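Grotport Allotment and Garden Association
Minutes, June general meeting
Held in the upstairs room, Cabrera Street. Start 7:05 pm. Quorum met.

1. Last minutes
Read, one fix: the seed order was from Rernura and not Trumari. Approved with that change.

2. Money
Balance at start of month 3317. After the water bill, compost delivery and the mower repair, 2476. Plot fees still owed on nine plots. Reminders went out by mail, second reminder to go by text. Late fee stays the same as last year, no motion to change it.
Question on whether we can claim back part of the mower repair under the warranty. Trumari says no, blade damage not covered. Secretary to ask again in writing.

3. Water
Long item. Pressure at the far end of the lower rows is poor again after 6 pm when everyone is watering. Options talked over:
second standpipe off the main line, two quotes in, both high
odd/even evenings by plot number
rain tanks at the shed, fed off the roof
Plenty of feeling against odd/even evenings, people with late shifts said it would never suit them. Rain tanks got the most support. The tank size looked at was 2000 liters. Rernura will deliver but not set up, so we'd need a level base first. Someone offered leftover paving slabs, condition unknown, to be looked at before we say yes.
Agreed: go ahead and price one tank plus guttering, bring to next meeting. Standpipe quotes kept on file.
Also please, hoses off the paths when done. Came up again. 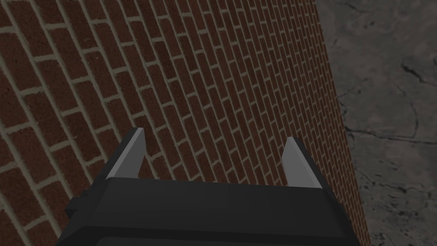
Can a plot holder put up their own rain barrel without asking first?
Any barrel that stands inside your own plot line and has a lid on it is fine without asking. Anything fixed to the shared shed or fence needs written permission first. Same rule as before, it's in section 4 of the handbook.

Follow on from that, a few barrels have no lids at present. Mosquitos were bad last summer. Owners to fit lids or mesh by end of month.

4. Compost
Delivery came short, two bags split. Supplier has given credit for the next order. The shared heap is too wet and has too much grass in it. Asked that people bring dry leaves or torn cardboard when they bring grass. No bindweed, no cooked food, no diseased tomato plants, those go in the trash at home.
Left-hand bay is closed until fall so it can finish. Sign to be made, the old one blew off.

5. Vacant plots and waiting list
Two plots came free. Both offered to the top of the list, one accepted, one passed and stays in place on the list for one more offer. Overgrown half plot by the gate: proposal to split it in two as starter beds. Some worry about the gate being blocked while it's cleared. Passed on a show of hands, with the condition that brush gets hauled off the same day it's cut.
Rent on a starter bed to be set at the next meeting, we ran out of steam on this.

6. Shed and tools
Wheelbarrow with the flat tire is still flat. New tube to be bought. Padlock code will change at the end of June, members get the new one by text. Do not write it on the door frame.
Loppers missing. If you borrowed them bring them back, no questions.
Request for a second rake. Agreed, cheap one.

7. Open day
Date not settled. Clashes with the Grotport street fair if we do the usual weekend. Most prefered to go a week later. Plant stall, lemonade, tour of the herb beds. No bake table unless someone steps up to run it, last year it fell on the same two people. Flyers: last year's layout with the new date dropped in. Library will take some for the front desk.
Seedlings wanted for the stall, label them please, we had a tray of mystery squash last time and sold hardly any.

8. Any other business
Slugs. Long talk, no action.
Dogs on leash inside the gate, reminder to be put on the board.
Neighbor on the Cabrera Street side asked about the smell from the heap, see item 4, secretary to reply politely.
Request for a bench near the lower rows. Liked in principle, no money until the tank is paid for.
Cars parked over the hydrant again. Fire department has been nice about it so far.

Actions
Price tank and guttering
Look at paving slabs
Write to Trumari re warranty
Text reminder to the nine unpaid plots
New tube, rake, compost sign
Reply to neighbor
Confirm open day date with teh library

Next meeting same room, same time. Starter bed rent goes first on the agenda.
Closed 8:50 pm.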